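Hot water, finally

So we've been in the Platwood place since June and I have finally, finally stopped taking showers like I'm being timed. The old apartment in Clultivville had a water heater the size of a soup pot, and you got maybe one good song out of it before things turned cold and rude. I used to rinse my hair bent over sideways with my feet still in the warm part. Don't ask me how!

Peiyu Jin (my roommate back then, still my favorite person to complain with) had a whole system. She'd go first at 6 and I'd wait 17 minutes for the tank to come back, and I'd stand in the hall eating toast in my robe. I kind of miss the toast.

Anyway, the new heater. We got three quotes and went with the one from Majumder, $1,606 with the install, and I winced and paid it. The guy was done in 2 hours and showed me how to turn the dial down a notch, and then he petted the dog for a long time.

I still get in and out fast some mornings, just from habit. Then I remember and go stand back under it for another song - sometimes two.
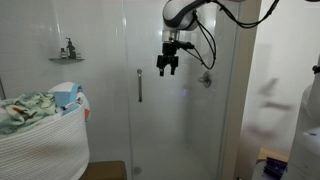

Next thing on the list is the kitchen faucet, which drips all night and is driving me nuts. If you've got one you like, leave me a comment!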